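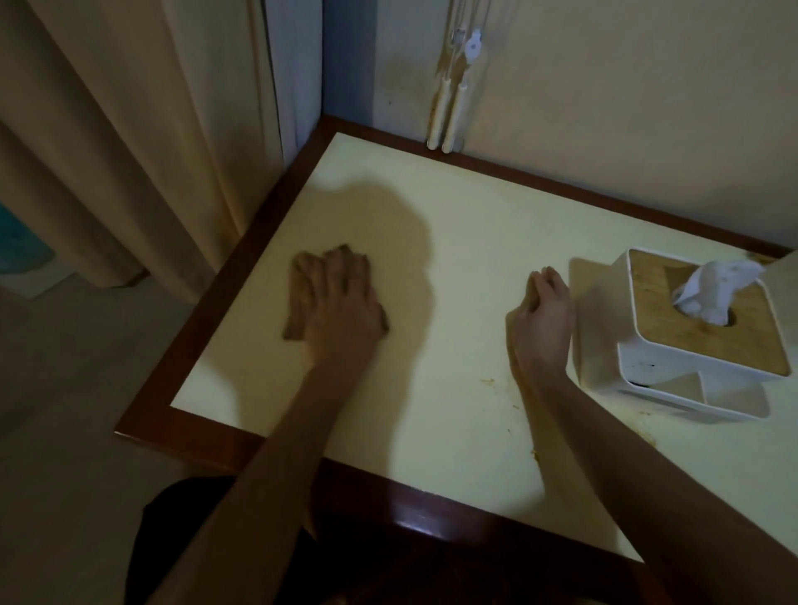

Figure 1. Table with cleaning cloth and tissue box.

# Shared Study Rooms at Yorath Hall: Use and Upkeep

Submitted by Thabiso Ngubane and Lowri Rowlands
Dec 6, 2021

## 1. Purpose

This report examines how residents of Yorath Hall book and use the shared study rooms on the ground floor. The work began in March, after the hall office moved all bookings from a paper sheet to the Clumia calendar.

## 2. Method

We interviewed 20 residents and reviewed the booking records for four rooms. Each interview lasted about 5 minutes. Residents of the Lastov annex were left out, as they hold separate keys.

## 3. Findings

Most residents found the calendar easy to use. The main complaint concerned bookings that were made and never used — three residents named this as their reason for studying elsewhere. Opinions on cleaning were mixed. Several residents wiped the tables themselves before sitting down, while others believed this was the duty of the previous group.

## 4. Recommendations

- Release a room if the group has not arrived within 20 minutes.
- Post one cleaning rule in every room, in the same wording.
- Allow Lastov residents to book through Clumia from next term.

The booking records are attached as Appendix A.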